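Folding pants by leader-follower teleop, second fold never transfers. More demos or different demos?

Asked Mon 3 August in Teleoperation and Demonstrations

I am teaching a two-arm setup to fold pants by driving it with a pair of leader arms. The recording software is Wornix. I have 87 demonstrations of the full task: take the pants from the basket, spread them, fold one leg over the other, then fold from hem to waist. The first fold is learned well. At the second fold the policy hesitates above the cloth, closes the gripper on air and goes back up. Sometimes it repeats this until I stop it.

My episodes are long, and I admit that I also hesitate at this moment, because through the leader arms I do not feel the cloth. Should I record more, or is something wrong in how I record? I would like to avoid another week of folding if it is not needed.

3 answers

Answer 1 (accepted)

I had the same problem in March with towels, and more of the same episodes did not help me. The policy copies your pauses. If you wait above the hem while you decide where to grasp, many recorded frames say "stay here", and the robot learns to stay there very well.

What I changed:

Practice without recording until the hand does not stop. For me it took one full afternoon.

Record the second fold as its own task. Put the pants by hand in the state after the first fold, with small differences each time, and start from there. I made 39 short episodes like this and added them to the long ones.

Remove the episodes with a failed grasp in the middle, but keep some where the grasp slips and you correct it quickly. Those teach it to recover.

Check also the latency between leader and follower. On my Barrientos arms it was 100 ms with the default setting, and this is enough to make a person slow and careful without noticing it.

Answer 2

just collect more. we have 554 episodes for shirts and it works ok now

Answer 3

I agree with the first answer, but I want to add something on the grasp itself, since pants are not towels.

The waistband is the easy end. Elastic is thick, it stands up a little from the table, and the fingers find it even when you come down in a slightly wrong place. The leg end is thin and flat. If you drive both arms at the same time, your eyes go to the difficult side and the other hand does what it wants. 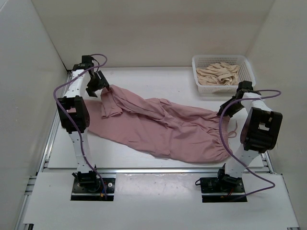

So I take the waistband first, hold it without pulling, and only then look at the leg. This order must be the same in every episode. In my first set I changed it depending on my mood, and the policy mixed the two and moved both arms halfway -- very similar to your hesitation.

A drawstring is another trouble. If it lies sometimes inside the fold and sometimes outside, please decide on one and put it there with the gripper before the fold, as part of the demonstration. Or tuck it in by hand before you press record, if your real use allows this.

For the leader side, I lowered the spring in the Valstead handles, so my fingers get tired later. After a long session my grasps become lazy, and I can see it in the data when I replay it. Now I stop earlier, and I throw away the last few episodes if I have doubts.

Comment from the asker: Thank you both. I replayed my episodes and the pause is in nearly all of them, before the second fold. I will try the short episodes first. Does the Zirnov converter accept two tasks in one set, or must I export them separately?

Reply: It accepts them, but give each task its own text label, otherwise they are merged.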